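Cómo preparar en casa un paquete que tiene que pasar la aduana

Quien vende por internet lo que hace en su taller acaba enviando algo fuera de la Unión Europea. La mayoría de las retenciones se evitan en la mesa de embalaje, con la caja todavía abierta.

Haga la lista del contenido antes de cerrar. Una línea por artículo, con el material, el peso neto y el valor de cada pieza. «Regalo» o «artículos varios» no sirve como descripción. Escriba «delantal de algodón» o «juego de gubias de acero con mango de haya».

Pese dos veces. Una báscula de cocina vale para las piezas sueltas; para el bulto cerrado, súbase a la de baño con la caja y sin ella y reste. Si el peso declarado y el real no coinciden, el transportista puede pedir que se corrija la documentación.

La factura comercial va por triplicado: una copia dentro y dos fuera, en una funda transparente pegada en la cara más grande. No la pegue sobre una junta, porque se rompe al abrir el bulto. La cinta de papel engomado de Gurneo agarra bien en cartón reciclado, aunque hay que mojarla entera – con media pasada se levanta por las esquinas. 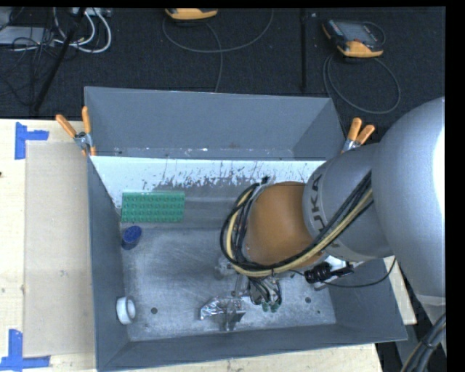 Peninah Mwaipopo comenta que a ella le devolvieron 13 paquetes de jabón en diciembre por poner solo «cosmética» en la declaración, y que desde que copia la lista de ingredientes de la etiqueta no ha vuelto a tener problemas. Añade que conviene guardar el código arancelario de cada producto en una ficha, para no buscarlo en cada envío.

Lo de la ficha es buen consejo. Nosotros usamos cartulinas en una caja de zapatos, ordenadas por material. En cada una anotamos el código, el peso y el país de origen.

Con la madera, cuidado. Las cajas y los palés de madera maciza suelen necesitar tratamiento y sello; el contrachapado, por lo general, no. Para piezas pequeñas es más sencillo el cartón de doble canal. El modelo mediano de Zelen, en lotes de 200, cabe plano detrás de una puerta.

Relleno: papel arrugado, nunca paja ni heno, que muchos países rechazan por ser material vegetal.

Guarde una foto del contenido y el justificante junto a la copia de la factura. Para quitar restos de etiquetas viejas en una caja reutilizada, secador templado y espátula de plástico. Los códigos de barras antiguos se tapan o se arrancan del todo.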